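# Box and table, Jerutley House, room 430

April 14, 2018

A small gallery for the room pages. The subject is the white foam box that lives on the table in 430, and the things that go in and out of it when the table gets cleared. The notes come first and the pictures are near the bottom of the page. The text is by me, Hakim Pattinasarany, with some corrections from Jannik Eichhorn, who read an earlier version and disagreed with parts of it.

## The box

It is a plain foam box with thick walls and no lid. It has a divider inside. I got it in February from the Morikawa shop, which puts its empty boxes out by the side door in the evening. You can take as many as you like. I took one with a lid and used it with the lid on for a few days, and then stopped, because a lid on a box like this becomes a shelf. Things pile up on it and then you can't open the box. The lid went down to the recycling.

I weighed the box before it had anything in it, on the postal scale downstairs, and got around 300 grams. A plastic crate of the same size from the hardware counter at Sando is a good deal heavier and has holes in the sides, so small packets fall through. The foam has no holes. It does dent, and once it has a dent the dent stays. The surface also sheds a few beads when something hard rubs on it. I wipe the beads up with a damp cloth. Trying to sweep them makes them jump around.

If you pick one up for your own room, wash it first with dish soap and let it dry upside down overnight. Mine had no smell to start with. Jannik's had a strong one and he had to wash it twice, the second time with baking soda. He would like it noted that his was a fish box and that mine held vegetables.

## The table

The box sits on a low table. The cloth on it is a black-and-white houndstooth with some gray in it. I chose it for a practical reason, which is that it doesn't show crumbs or lint between washes. The drawback is that small dark things are hard to find on it. I have put my hand down on a hair clip more than once. Light-colored things are no problem.

The cloth goes in the wash on a cold cycle with dark clothes. It doesn't need ironing if you hang it straight away. If you leave it in the drum it dries with a crease across the pattern and the box won't sit flat over the crease.

There is no rule in the house about table covers, but people have asked me if one is allowed. Yes, as long as it comes off for the inspection at the end of term. The inspector wants to see the top.

## What ends up on the table

It's mostly small stuff. Single socks, snack packets, phone, remote control for the air conditioner, sponges that are on the way to somewhere else. None of it is trash and none of it has a fixed place, which is why it stays there. The desk has its own crowd of bottles and I don't count those as part of the problem, as they get used every morning and go back where they were.

The things I sort fall into these groups:

- **Cloth.** Socks, small towels, cleaning cloths. They go in the box as they are. I used to fold them first and gave it up.
- **Packets.** Snacks and tissues, anything in a wrapper. Unopened ones go in the box. Opened ones go in the tin in the cupboard, on account of ants.
- **Cleaning things.** Sponges only go in when they are fully dry. A damp sponge in a foam box will make everything else in there damp by the next day.
- **Electronics.** The phone and the remote stay out. I tried keeping the remote in the box, and for a week everybody who came in asked where it was.

Jannik's version is different. He puts cloth on one side of the divider and everything else on the other side, with no further rules. I have to admit his takes less time. I lose a few minutes deciding whether a cleaning cloth counts as cloth or as a cleaning thing.

## How a clearing goes

1. Move the phone and the remote to the side.
2. Put the box where you can reach it with either hand. In my case this is a little left of the middle, but it moves.
3. Soft things go in first. They make a bottom layer and the harder things don't mark the foam as much.
4. Packets next, standing on edge if there is room.
5. Shake out the cloth over the waste bin, or out in the corridor if the bin is full. Not out of the window, the people on the floor below have complained.
6. Put the box back.

The same steps run backwards when you need something from the bottom. I don't dig. I take out what is on top, put it on the table, get the thing, and put the rest back. Digging breaks the foam at the rim, and it is usually the rim that goes first. A chip came out of Jannik's box that way and there is no good way to repair it. Tape sticks for a day or two.

How often depends on the week. Before exams it doesn't get done at all. The rest of the time I do it in the evening before I go down to the kitchen, and it takes less time than the kettle.

## The rest of the room

Room 430 is an ordinary room for this building. There is a metal bunk bed on one side and a long desk on the other, with curtains over the window at the back. The desk has a purple patterned cloth on it. The wall above it has a pink cartoon poster.

The toiletries stand on the desk because the shelf in the washroom is shared between 11 rooms and things left there get moved. The bottle to know about is the white one with the red pump head. It's the easiest thing to spot in the room, and when I give directions over the phone I give them from there.

The beige curtains are heavier than they look. They came with the room. If yours don't close in the middle, the hooks at the ends are probably on the wrong side of the stop, and you can fix it standing on a chair. Ask somebody to hold the chair.

## Other containers I tried

Before the foam box there was a cardboard one from a Trosovo parcel. It lasted until something was spilled on the table, and the bottom went soft. It was also brown on the outside with a lot of printing on it, and I didn't like looking at it.

After that I had a cloth bag with handles. A bag holds plenty but you can't see into it, and it falls over when it's half full. I still use it for laundry.

A drawer would be the obvious answer. The drawers in these desks are shallow, and mine is full of paper.

## Pictures

Both were taken in 430 with the box out on the houndstooth cloth. They are in no particular order.

Gray sock, two wrapped packets and a strip of yellow sponge in front of the box, with the phone face down and the air conditioner remote off to the right. The desk and the beige curtains are farther back.

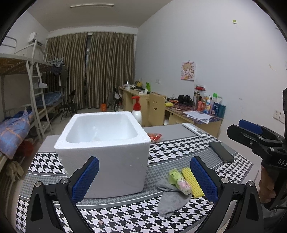
Looking into the box: a fuzzy cloth item in gray and yellow-green, and something blue with a thin white strap over it. The bunk bed is on the left.
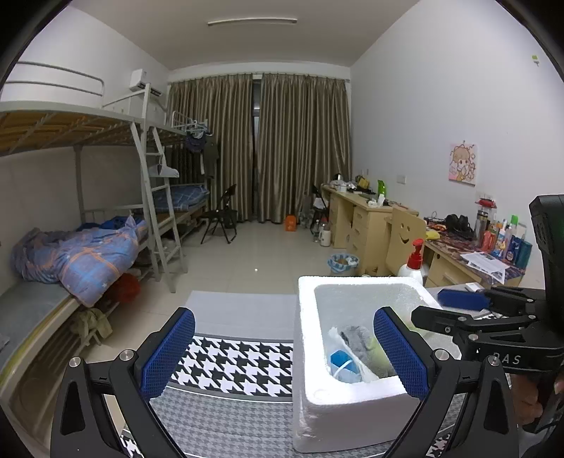
## Corrections and questions

Jannik points out that the shop's side door is on the street side and the recycling is around the back, and that I had these swapped in the first version of this page. It's fixed in the directions by the stairs as well.

A few people have asked how much one of these boxes will hold. I haven't measured it. Mine takes a week's worth of loose items from a two-person table with no trouble. It won't take a winter jacket. It will take a pair of indoor slippers if you turn one around.

Someone on the third floor wanted to know if the foam can stand next to the heater. Please don't. Keep it well away, and don't put a hot pan or a hair straightener in it either. For a warm mug it's fine, but the mug leaves a ring.

If you want a box and the shop has none out, leave a note in the house mailbox with your room number and I'll bring one up the next time I go. Say if you want the lid. The door code on the mailbox side has changed to 1613, and the old one no longer works.

Pages for the kitchen shelves and the shoe rack are still to be written. Jannik has the shoe rack.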